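Clearing and Wiping a Marble-Look Table That Doubles as a Workbench

Plellevbridge Workshop Notes: Surfaces and Storage

This page covers routine clearing and cleaning of a light-colored table with a marble-look top, used for both desk work and small repairs. The procedure assumes a sealed, nonporous surface such as sintered stone, coated glass or laminate. Natural marble needs a pH-neutral stone cleaner and should not be treated with anything acidic, including vinegar.

If you don't know what the top is made of, look at the underside or an unfinished edge. A printed pattern stops at the surface layer. Veining in natural stone continues through the edge. When in doubt, follow the stone instructions.

What you need

Two microfiber cloths, one for damp work and one for drying
A spray bottle with diluted dish soap (a few drops in 400 ml of water)
A plastic scraper or an old gift card
A small lidded container for screws
Two cable ties, hook-and-loop type
A trash bag

Step 1. Set the back row

Choose the items that live on the table permanently and line them up along the back edge. Everything else gets a place elsewhere. Keep the row one item deep. On a table 80 cm deep this leaves enough working area for a cutting mat and an open parts tray.

Put the laptop and mouse at one end and the spray bottle toward the other. Liquids should have at least one item between them and the laptop. Tape and a pen or small hand tool can fill the gap.
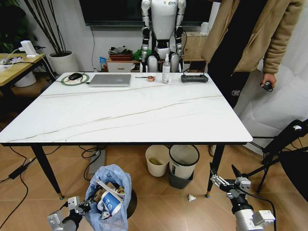
Back row in place: mouse and laptop on the left, spray bottle well to the right, front of the tabletop left free.

Step 2. Sort before wiping

Do not push clutter to one side and wipe around it. Grit trapped under an object will scratch a glossy coating when the object is dragged. Lift each item and sort it in the order given below.

Small hardware first. Screws, washers and clips go into the lidded container. They are easily lost inside tissue or packaging, and a single screw under a cloth can leave a visible line across the top. Run a flat hand over the area afterward to check for anything missed.

Waste second. Used tissues, empty wrappers and opened masks go straight into the bag. Flatten cardboard before setting it aside for recycling. Check plastic bags for contents before discarding them. Paper plates can be recycled only if clean and only where the local service accepts them.

Tools third. Return tape measures and drivers to the drawer or tray. If a tool is used every day, give it a fixed spot in the back row.

Bottles last. Stand them upright and tighten the caps. A bottle stored on its side should be checked for leaks before the area under it is wiped.
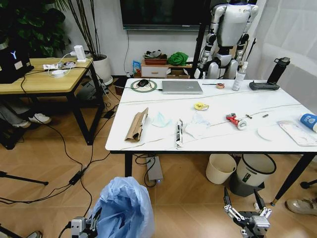 Mixed load before sorting. Collect the two screws first, then the tissue, wrapper and face mask.

Step 3. Deal with the cables

Disconnect any cable that crosses the work area and is not in use. Coil it in loops as wide as your hand and secure it with one tie. Cables that must stay connected should run along the back edge, behind the row. A cable laid diagonally across the top catches on tools and makes wiping in straight passes impossible.

Do not spray near a power strip. If one is kept on a side table, leave it there and bring only the required lead across.

Step 4. Clean the top

Move the laptop and mouse pad off the table. Spray the cloth, not the surface, when working within arm's reach of electronics.

Wipe from the back edge to the front in overlapping straight passes. Turn the cloth to a clean face after each pass. For tape residue, hold a soapy cloth on the spot for a minute, then lift the residue with the plastic scraper held nearly flat. Do not use steel wool, melamine sponges or scouring powder on a glossy finish.

Dry with the second cloth immediately. Dried soap shows as a gray haze on white tops and is most visible from a low angle, so check from the end of the table at surface height.

Step 5. Legs and feet

Wipe black legs with a damp cloth only. Metallic-colored feet may be plated or painted; skip any polish and use water. Check that each foot sits flat on the floor. On tile, grout lines often cause a slight rock, which a thin felt pad will correct.

Step 6. Return the row

Put back only what was chosen in Step 1. Anything left over needs a drawer, a tray or the bag.

Maintenance interval

Sort at the end of each work session. Do the full wipe weekly, or the same day if adhesive or oil has been used. Check the feet and cable ties every September along with the other shop furniture.

Related pages: Skirnero drawer inserts, fitting guide. Labeling small-parts containers.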